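Nondine: the bedroom clutter set

README, last touched in June
Maintained by Isabelle Penner

What this is

Hi! Nondine is a collection of pictures of ordinary stuff lying on beds, with a list of what's in each one. Packaging, mostly. Boxes, bags, tags, caps, odds and ends from the bottom of a drawer. I started it when I was trying to sort out my own place and noticed that every photo collection of household things I could find had them sitting by themselves on a plain background, all neat and facing forward. My stuff has never once sat like that. It sits on the bedspread in a heap while I decide what to do with it.

So that's the set. There are 849 pictures in this release, and every one has a plain text file next to it with the same name and a different ending.

What's in the folder

pictures/ has the pictures, sorted into 6 subfolders by the kind of sorting going on (more on those in a second).
notes/ has one text file per picture.
words.txt is the list of names I use for things. Please read it before you complain that I called something a "pouch"!
skipped.txt lists the pictures I left out and why.
README is what you're reading.

The subfolders

unpacking: a box has been opened and there are things on the bed near it. The biggest one by far.
bags: soft packaging, crinkly or stretchy, printed or plain. My favorite and also the one that took the longest.
desk-overflow: things that live on a desk but have migrated to the bed. Cables, pens, keyboards of both kinds (typing and musical, and yes, they're separate words in words.txt).
laundry-adjacent: fabric with other things mixed in.
going-away: stuff in a pile for donation or recycling.
misc: what it sounds like. I keep meaning to break it up.

A picture lives in one folder only, even when it could easily go in three. I went with whatever felt like the main thing happening, and I'm sure you'd have picked differently on a bunch of them. If folder membership matters for what you're doing, go by the notes and ignore the folders.

A typical one

Most of the unpacking folder looks a lot like the picture below. The box is open, the bedspread is checkered, and small things have ended up all over the place.
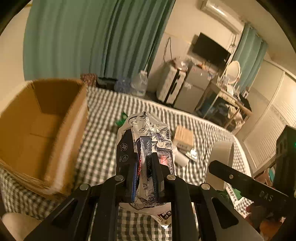

Crumpled bag with black line-drawn flowers, open cardboard box, small things on a checkered bedspread (unpacking).

The notes file for it goes like this, and you can use it as a guide to the format:

main: bag, plastic, white, crumpled, printed (flowers, leaves)
main: box, cardboard, brown, open, empty
also: box, small, light brown, material unsure
also: cylinder, white, on its side
also: packaging, clear, small
also: thing, green, small
also: thing, white, curved
partly showing: keys, piano style, white and black
surface: bedspread, gray and white, checkered
room: curtains, teal green

A few words on why it reads that way. "Main" is for whatever I'd mention first if you asked me what was going on. "Also" is everything else on the surface that I could put a name or at least a shape to. "Partly showing" is for things where I can only see a piece. I don't list every last object, so please don't treat a missing word as proof that something isn't there.

And then there's "thing." I went back and forth on this for ages. In the early version I made myself guess, and I ended up with a lot of confident nonsense (I once wrote "soap dish" for what was plainly a phone stand once I saw it from another side). Now if I can't tell, it's a thing, with a color and a size or shape if I've got one. Same with "material unsure." Small brown boxes are the worst for this, and I can't always tell wood from card in a picture, so I leave it open.

How I handle printed bags

These get their own section because I've had more mail about them than everything else put together.

A crumpled bag is really hard to describe! The pattern bends, the labels fold over on themselves, and half the lettering is down inside a crease. My rules are pretty simple. I write the base color first, then the pattern in everyday words. Flowers are flowers, I don't try to say what kind. If there's a label panel I may mention its color, but I don't have to. I only copy out lettering if I can read the whole word without squinting. I don't work out what used to be in the bag, even when I have a hunch.

Up to 200 notes still use the old style, where I tried to name the contents. I'm fixing them as I come across them. You can spot them because the line starts with "bag for" where it should just say "bag."

Things I know are wrong

Colors are eyeballed. My teal is your green, probably, and curtains change a lot with the time of day. If you need real color values, pull them from the pictures.

The word "box" covers everything from a shipping carton to something the size of a matchbox. I added "small" as a tag later on, so the early notes don't always have it.

Bedspreads are heavily skewed toward patterns. I like a pattern, what can I say, and checks show up far more than they would if you wandered into random bedrooms. There are only 5 pictures with a plain white bedspread. Don't draw conclusions about bedding from this set, please.

Cylinders. I have a whole group of rolls, tubes, tubs and canisters that I called "cylinder" because lying on their side they all look the same to me. If somebody wants to go through these with fresher eyes I would be so grateful.

Getting along with the other sets

Nondine uses the same word list as Beaudoin, my older set of kitchen drawers, so you can mix the two without renaming anything. Wedard has its own list with much finer names for containers. There's a rough conversion at the end of words.txt, but it only goes one way, from Wedard to mine, and you lose detail doing it.

The little script that checks the notes for typos is called Bikero. It's in its own folder elsewhere and you don't need it just to read things. It will yell at you about "grey." I spell it with an a.

Sending me fixes

Please do! Put the file name, the line as it is now, and the line as you'd like it. One fix per message is easiest for me but I'll take a big list too. If you want a new word added to words.txt, give me a couple of pictures where you'd use it. I tend to answer in the evening, and I'm slow in June.

Isabelle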